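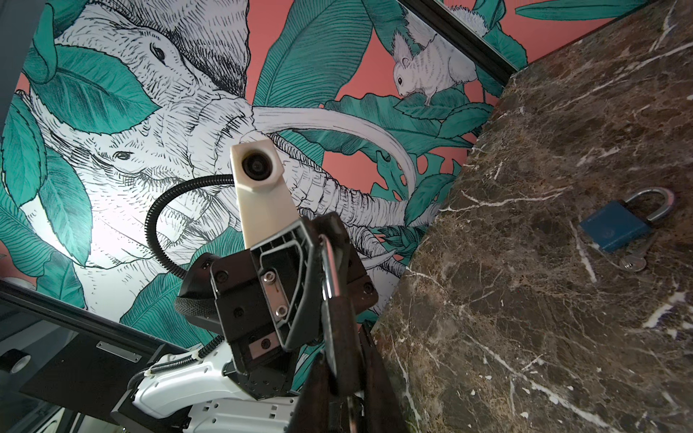
So I've finally given up on the 662 bus. Four years I've been riding it into Faltarness and I have defended it to everyone, but last month they moved the stop to the far side of the Landik roundabout and now it's a 40 minute trip on a good day. I could nearly walk it!

I've bought a second-hand bike instead (a Guillot, green, six gears, squeaks like mad going uphill). First proper ride was 11th October and I got soaked before I'd even reached the canal.

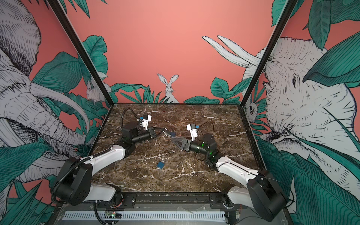 Mudguards are next on the list, then, and some decent gloves before November. I did try the path through Clallix on the way home and it's lovely, all blackberries and ducks, though the gate at the bottom sticks and you have to lift the bike over. My arms are still sore. If anyone knows a quieter way round, please shout.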